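Fultmont Basketball Supporters Board > Senior Men > Off-season

Thread: Swanepoel to Nusgate??

baseline_bandit
Heard it at the servo so it must be gospel. Swanepoel is off contract at the end of the month and Nusgate have apparently offered him two years plus a job at the council depot. Our best centre in a decade, and we're about to lose him to a town whose stadium has a possum as a permanent resident.

Anyone closer to the club know if this has legs?

zone_defence_apologist
Depends what you mean by legs. His haven't had much in them since April. I love the bloke but he turned side-on to every defensive rebound in the last month like he was waiting for a bus.

halftimepie
That's harsh. He averaged 9 boards a game in a side that played two point guards and called it a system. Who else was going to get them?

baseline_bandit
Exactly. Take him out and our tallest player is the bloke who does the raffle.

tuesday_scorer
I do the score sheets so I can at least settle the numbers. It was 9 rebounds over the season but 7 over the final five games. Free throws I'd prefer not to discuss in a public forum.

zone_defence_apologist
Thank you. Seven. For a centre his size, against Graninitz, who start a geography teacher at power forward.

halftimepie
That geography teacher had us for breakfast, mate. Show some respect.

Graninitz_Exile
Visiting fan here, be gentle. Word at our end is that we were in for Swanepoel too, but we've already used our import points and would've had to let a guard go. Nusgate have the points and they've got the cash from the new naming rights. I'd be surprised if he isn't in their colours by pre-season.

Also, he's a very good geography teacher.

corner_three_or_bust
Long post, sorry, on my lunch break.

I reckon everyone's arguing about the wrong thing. We drew 1,065 to the semi and maybe a third of that to a normal home game. Nusgate fill their joint every second week. If you're a 28-year-old big man with dodgy knees and somebody offers you two years and a depot job, you take it, and you buy the possum a drink.

What I want to know is what we do with the spot. We could chase another import centre and pay too much for him, as is tradition. Or we could play the kids and lose by 20 until they learn where to stand. 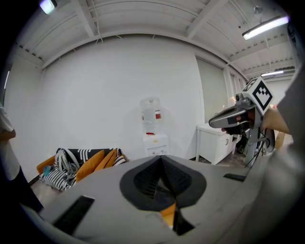 Lunch break, grippers out

I'd go with the kids. At least they box out.

halftimepie
You've named the two options and picked the one where we lose by 20. Visionary stuff.

corner_three_or_bust
We lost to Nusgate by 24 with the adults.

zone_defence_apologist
He's got you there, pie.

baseline_bandit
I can't believe I'm reading "play the kids" again. We played the kids five years ago. The kids moved to the city and now play for other people's teams, very well.

tuesday_scorer
To be fair, that's an argument for the coaching.

baseline_bandit
It's an argument for building a wall.

Graninitz_Exile
If it helps, there's a backup centre at our place who barely got off the bench. Good hands, sets a proper screen, fouls out of most training sessions. You could probably have him for petrol money.

halftimepie
How tall?

Graninitz_Exile
Tall in the program.

zone_defence_apologist
So shorter than the raffle bloke, then. Sign him.

baseline_bandit
Update for those playing at home: Swanepoel's just put his couch up on the Fultmont buy swap sell page. Pick up only, must go by the end of the month.

halftimepie
Could be getting a new couch.

baseline_bandit
He's selling the fridge as well, pie.

tuesday_scorer
How much for the fridge?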